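Front Page > The Slow Kitchen > Odds and Ends

Print this post | E-mail this post

I've been meaning to write about my grandmother's dishes since August, when the last of the boxes finally came out of the storage unit, and every time I sit down to do it I end up making soup instead. So the soup is on, and this time I'm going to type while it simmers.

If you have ever inherited a full set of anything, you'll know the feeling. There's the joy of it, and then there's the question of where on earth it is all going to go. My grandmother bought hers one piece at a time from a department store called Gatti, on a payment plan, and she kept the little receipt book in the gravy boat. Service for 18! She lived in a house with one bathroom and a table that seated six if you pulled in the piano bench, but she was ready for a crowd, and on holidays she got one. We ate in shifts, children first, and the plates were washed and dried and sent back out again.

For years I treated that set like a museum. It stayed wrapped in newspaper while we ate off whatever was cheap and microwave safe, and I told myself I was saving it for an occasion. Then last winter I broke a serving bowl just moving the box from one shelf to another, and I sat on the floor of the unit and had a good long think about it.
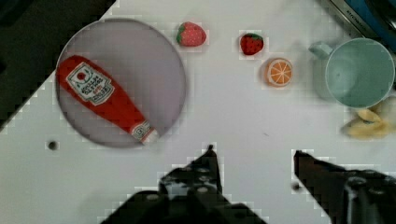
Words by the Slow Kitchen blogger
Writer, cook and chief dishwasher

What I decided was that the good dishes would become the dishes. We use them for toast. We use them for leftover spaghetti and for birthday cake – they're very good for birthday cake – and so far we have lost 2 saucers and one cup handle, which I glued back on and now keep pencils in. I did look into replacing the bowl. A shop in Jumden had one very much like it, but they wanted $129 plus shipping, and I could hear my grandmother's opinion of that from quite a distance.

The everyday stuff went to the church rummage sale, apart from one chipped mug I can't part with. I do wash the old set by hand, with the radio on, and I find I don't mind it. It's the one part of the evening when people will leave me alone.

The soup is ready and smells like it needs more salt, so I'll put the recipe up next time. It's the barley one.

Filed under: Family Things, Around the Table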